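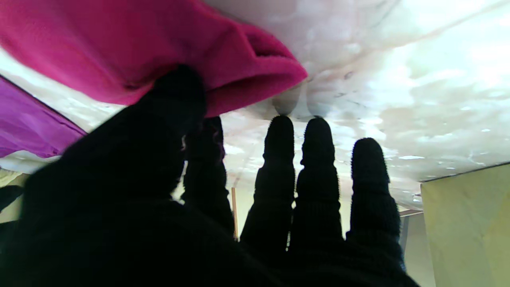
Week 4: Suspended sentences and how the court decides on them

Handout for the evening course in criminal law, Oosthuizen Centre. Prepared by Kenza Lahlou.

Please read these notes before the seminar on 13/10/2026. The main reading is pages 100 to 116 in the course book.

1. What is a suspended sentence

The judge gives a prison term, but the person does not go to prison if he or she obeys certain conditions. The conviction stays on the record. Many students mix this up with an acquittal - please be careful with this in the written work.

2. Who can get it

In our model code the rule is in section 319. The term must be short, and the court looks at earlier convictions, the age of the offender and the behaviour after the offence. An apology may help, but alone it is seldom enough. 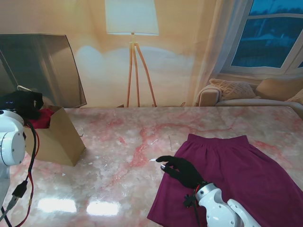
The court must also write down its reasons. If the reasons are missing, the defence or the prosecutor can appeal within 16 days.

3. Breach

A new offence does not always bring the old sentence back to life. The judge first asks how serious the breach was, and a fine of up to 2,000 dollars is possible instead.

For the seminar

Read the Uletti case. Zanele Naidoo and Lizelle Mofokeng will speak for the defence, Khanyisile Ngubane for the prosecution. Everybody else should bring one page of notes on section 319, with your own opinion at the end.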